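Forum index > Cleaning and Laundry > Cloths, sponges and paper

Black microfiber cloths: how do you fold them, and do you wash them with the rest?

Page 1 of 1

olis_kitchen
I switched over to black cloths for the table and the desk this spring. The light ones looked dirty after a couple of washes even when they were clean. I have two questions.

First, folding. Mine are square with a bound edge all the way around. If I fold in half and half again I get a thick lump that doesn't sit in the drawer. In thirds they come out uneven.

Second, washing. Can they go in with the gray and blue ones or do they need their own load? The package says wash separately and nothing else.

mlarsen
Wash them alone the first three times, then with anything dark. Mine turned a white dish towel gray in May and I've been careful ever since.

For folding I do half, then thirds the other way. They stand up on edge in the drawer like file folders.

wadach
Half then thirds doesn't work if the cloth has shrunk in one direction. Mine all have. They start out square and after a few months in the dryer they are a finger wider one way than the other. I quit folding and roll them.

mlarsen
Then don't put them in the dryer. Hang them.

wadach
I have eleven feet of line in an apartment bathroom and it's full of shirts. The dryer on low is fine. They still pick up dust, they're only a little out of square.

Aurelia Filip
I fold a lot of these. I do the linens for a small guest house and we went to black for the breakfast tables. My way is below.

Lay the cloth flat on a hard table, label side down if it still has a label. Get it square to the table edge first. People skip this and then wonder why the corners don't meet. Smooth from the middle out with the flat of the hand. If there's a ridge along the far edge, pull that edge away from you a little before you start, or the ridge gets folded in and you have it for good.

Then left edge to right edge, turn, and fold in half again. Press down on the binding. That's where the thickness comes from, so you want the bound edges lying next to each other instead of stacked. I stop the top layer a little short of the one under it.

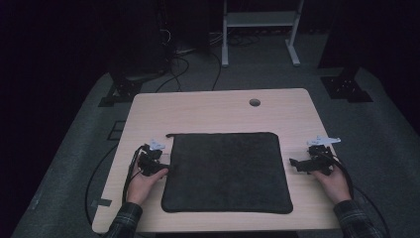 Black cloth laid out square before the first fold. The far edge still needs a pull.

A bare table is best. A tablecloth grabs the nap and the towel won't slide when you try to straighten it.

olis_kitchen
Thank you, stopping it short of the edge is what I was missing. I tried it on four of them just now and the drawer closes.

What is the hole in the table for?

Aurelia Filip
Cords. It's the kind of round hole you get in a desk top. It stays clear of the cloth if you work near the front.

sorex_19
I disagree about smoothing with the hand. Microfiber catches on dry skin, and if you have rough hands in winter you end up pulling loops. Hold two corners, give it one snap, and let it drop on the table. It lands flat enough.

Aurelia Filip
It lands flat enough for one cloth. When you stack 200 of them, the ones that were a bit crooked make the whole pile lean.

sorex_19
Most of us have six.

mlarsen
I have nineteen, but I take the point.

Laurențiu Lazăr
On the washing question. Don't use fabric softener on these at all, black or otherwise. It coats the fibers and they stop picking up water. If you already have, run them through once on warm with plain detergent, half the usual amount, and an extra rinse. Sometimes it takes two rounds.

Also keep them away from cotton towels in the wash. Lint shows on black more than on any other color and it doesn't brush off. You can get some of it with a lint roller but it's slow work.

wadach
Half the detergent for sure. I'd skip the extra rinse, my machine takes long enough already.

Laurențiu Lazăr
The extra rinse is for getting the softener out. If you never used softener you can leave it off.

simak
Does anybody else see lighter patches on theirs? Mine look faded in places, mostly in the middle. I thought it was bleach from the sink.

Aurelia Filip
Rub your hand across a patch in the other direction. If it goes dark again, it's just the nap lying another way and catching the light. Bleach on black usually comes up brown or orange and it stays put whichever way you rub.

simak
Two of them went dark again. The third one has an orange spot the size of a coin, so that one did get bleach. It can be the floor cloth.

olis_kitchen
Did a load last night with one pair of black socks and no softener. No color in the water that I could see. I'll do two more on their own like mlarsen said and then mix them with the grays.

Is there any reason to iron them? My mother-in-law irons hers.

mlarsen
No. They can melt. It's polyester for the most part.

sorex_19
Agree with mlarsen for once. Keep the iron off them.

wadach
Same goes for wiping down a hot pan. I have one with a shiny stiff corner from doing that.

Aurelia Filip
If the binding curls after drying, put the folded stack under something heavy overnight. I use a cutting board with a couple of big cans on it. It takes most of the curl out and you don't need heat.

simak
What about storing them? Mine are in the cupboard over the stove and they smell like cooking after a week.

Laurențiu Lazăr
Move them. They hold smells, grease especially. A drawer away from the stove or a shelf in the hall closet is better. Make sure they are fully dry first. The binding dries last, so feel along the edge before you put them away.

olis_kitchen
I'm going with the drawer. One more thing, I tried wadach's rolling for the small ones I keep in the car and that works better there than folding. They fit in the door pocket.

wadach
That's where mine are too.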